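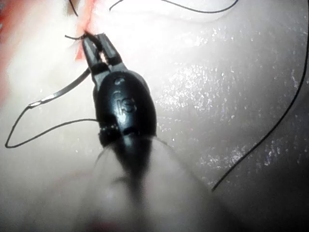 Agulha curva, linha preta e tira de material rosado

Agulha curva: uso e arrumação na bancada

A agulha curva serve para coser onde só se chega por um lado, como o canto de um estofo já montado ou uma almofada de treino de sutura.

Corte a linha com 30 cm. Mais comprida, enrola-se e dá nós.

Segure a agulha com uma pinça ou um porta-agulhas, um pouco atrás do meio da curva. Nunca pela ponta, que fica romba.

Entre a direito no material e rode o pulso, de modo que a agulha siga a própria curva. Se empurrar em linha reta, o furo alarga e os materiais macios rasgam.

Ao puxar a linha, deixe uma ponta curta de fora e prenda-a antes de dar o nó. Nas tiras finas, faça o primeiro furo longe da borda.

No fim, limpe a agulha com um pano seco e guarde-a espetada em feltro, dentro de uma caixa com tampa. Na oficina Womero usamos uma caixa de 15 cm com 24 divisões, e as linhas ficam à parte, ao abrigo do sol.

As agulhas tortas ou com ferrugem vão para um frasco rígido fechado.

Atualizado em 9 set. 2024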